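Skaradwood Manipulation Group
Minutes of the weekly bench meeting
February 4, 2025

Chair: Jolán Tóth
Minutes: Magdolna Hegedűs

1. Last week's actions

All closed. The Brendholm log parser now reads both controller formats, which made this week's comparison a lot less painful.

2. Yule against Vivia, bowl task in simulation

Jolán ran the two controllers on the kitchen layout with the same arm, the same two-finger gripper and the same start poses, 100 tries each. Yule is our old position controller. Vivia is the new one with force limits on the fingers, and we're all pretty excited about it! We began with the wrist view, as that is the camera both controllers get during the approach.
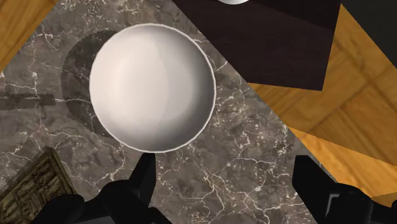 Magdolna asked whether a white bowl on veined stone was too easy a target for the wrist camera, and whether we would see the same numbers with a bowl closer in color to the counter. Jolán agreed it was a fair worry. The bowl stands out strongly here, with the fingers open on either side of the approach. A darker bowl goes on the list for the next round.

Results so far: Yule failed on 9 tries, Vivia on 2. The group was delighted with that, though Jolán wants a second set of start poses before anyone quotes it outside the team. Most of the Yule failures came at first contact, where it kept driving down after the fingers met the bowl.

3. Side camera

Long talk on this one. The wrist camera loses sight of the fingertips late in the move, so we looked at how much a fixed camera adds. 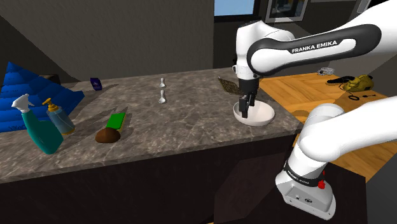 Item 3: side view, fingers down in the bowl, small items left on the counter.

The side view is great for checking finger depth, and it takes in the clutter as well. The downside is the arm itself, with the base taking up a good part of the lower right corner. Moving the camera a little to the left was suggested - easy to do, so we will try it before the next run. Adding the side camera brought the log to 287 files, and the parser handled them without a hitch.

4. Wider view

We compared the side camera with one set farther back, looking along the counter with the whole fold of the arm in view. 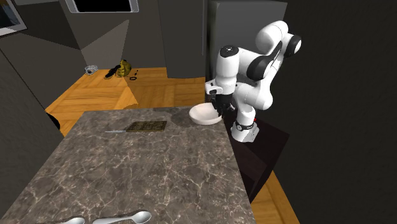
Item 4: wider view, arm folded over the bowl, fingers inside the rim.

The wider view won people over quickly. You can read the elbow and the wrist together, which helps when a try fails and we want to know which joint got there first. The bowl is small at that distance, so it can't replace the wrist camera. Agreed to record wrist and wide together by default and keep the side camera for contact checks.

5. Gripper pads

Short item. Softer pads in the contact model would be fun to try, but they would muddy the controller comparison. Parked until August.

6. Actions

Jolán: second set of start poses, both controllers.
Jolán: plot finger force at first contact for all failed tries.
Magdolna: darker bowl, same shape and size.
Magdolna: shift the side camera left and resend the sample clips.

Next meeting same time, same room.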